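替补席最靠边的那个座位

约在球场后门见面，他迟到了十五分钟，理由是冰袋不够用。他在马盖萨（Magesa）棒球队当了18个赛季的体能与伤病防护师，今年球季结束就走。球队的规矩是防护人员接受采访不具名，他对此很满意：“名字印出来，第二天就会有表哥打电话来问膝盖。”

我们坐在替补席上聊。他自动坐到最靠边的位置，水桶旁边，说坐别处会觉得比赛没开始。

外人对这一行的印象，大多来自电视上那几秒钟：球员倒地，一个穿polo衫的人小跑出去，蹲下，点头，再小跑回来。他说那段小跑是有讲究的。“跑太快，看台上的母亲会哭；跑太慢，总教练会哭。我花了三年才找到合适的速度。”

蹲下以后说什么？

“第一句永远是‘哪里’。球员的第一句永远是‘没事’。我们就这样聊一会儿，直到有一个人说实话。”

他记性很好，尤其记得别人不愿意记的东西。他有一套手写的本子，从到队第一天记起，编号一直排到2,767，每一号是一次处理，从撕裂的指甲到断掉的锁骨都算。我问最常见的是什么，他想都没想：“腿后侧肌肉。通常发生在一垒前两步，通常是一个早上跟我说过不用拉伸的人。”

今年5月，队里的主力中外野手拉伤侧腹，球队对外宣布“每日观察”。这四个字他解释得很耐心：“意思是我每天观察他，他每天观察我，看我什么时候心软。”那位球员缺阵了15天。复出第一场，第一个打席挥空三次，走回来说感觉好极了。

球队这几年也换过一些新东西。管理层买了一套叫Histudeo的负荷监测软件，投手每天早上要在平板上给自己的疲劳程度打分。他把那段时间的结果形容为“文学作品”。想先发的人填得像刚度完假，不想跑步的人填得像刚打完仗。“软件没有问题，”他说，“软件很有礼貌，从来不问他们昨晚几点睡。我问。”

他并不反对数据。他承认，去年有个年轻投手的出手点一直往下掉，是软件先看到的，比他早了两天。那两天他至今有点介意。他后来把那场比赛的录像看了很多遍，想找出自己漏掉了什么，最后在本子上写了一行字：当时在给裁判找阿司匹林。

说到教练，他谨慎起来，话变短了。伤兵名单由谁决定？“大家一起决定。”如果意见不一致？“那就大家再一起决定一次。”他承认有过一次争执，在客场对克莱德罗（Cledero）的系列赛，第七局，满垒，先发投手说手肘发麻。教练想让他再投一个打者。他没有细讲那场对话，只说那个投手下来了，接替的人被打了一支清垒的二垒打，回程的大巴上没有人坐在他旁边。“四个小时，我一个人两个座位，睡得很好。”

那个投手后来怎么样？还在投，他说，投得不怎么样，但是手肘很健康。

我问他小时候是不是也打球。打过，在埃拉尔赛德（Ellalside），右外野，整个县里最没有球飞过来的位置。他有很多时间看别人怎么跑、怎么摔。十六岁时他自己伤了脚踝，当地教练的治疗方案是“走一走”。他走了，走了整整一个夏天，从此跑垒时总要比别人多用一步。

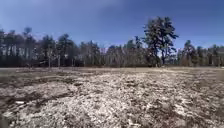
“所以我入行的动机很不高尚，”他说，“我就是想证明那个教练错了。念了四年书，考了证，回去告诉他。他听完说，你看，你不是走得好好的。”

采访中间有两名球员过来打断。一个来要胶布，一个来说自己大腿有点紧，想知道今晚能不能上。他伸手在那条大腿上按了两下，问昨天练完有没有冰敷。球员说有。他又按了一下。球员说没有。

退下来以后的打算，他说得含糊。有大学找他去上课，他怕自己讲着讲着就去摸学生的肩膀，看有没有圆肩。他太太希望他先把自家的腰治好，他自己的腰，搬了18年冰桶，现在弯下去系鞋带要分两段完成。他给自己开过一套康复动作，坚持了不到一个星期。

“我是很糟的病人，”他说，“什么都说没事。”

接班的人已经定了，是他现在的助手，手很稳，读片子比他快，缺点是太爱跟球员讲道理。他打算把那套本子留给对方，不过要先撕掉几页。我问是哪几页，他看了一眼场上，说外野的草该浇水了。

离开赛还有两个多小时，投手们开始往牛棚走。他站起来，膝盖响了一声，声音不小，一个正在换鞋的内野手抬头看他。

“没事。”他说，然后提着冰桶出去了。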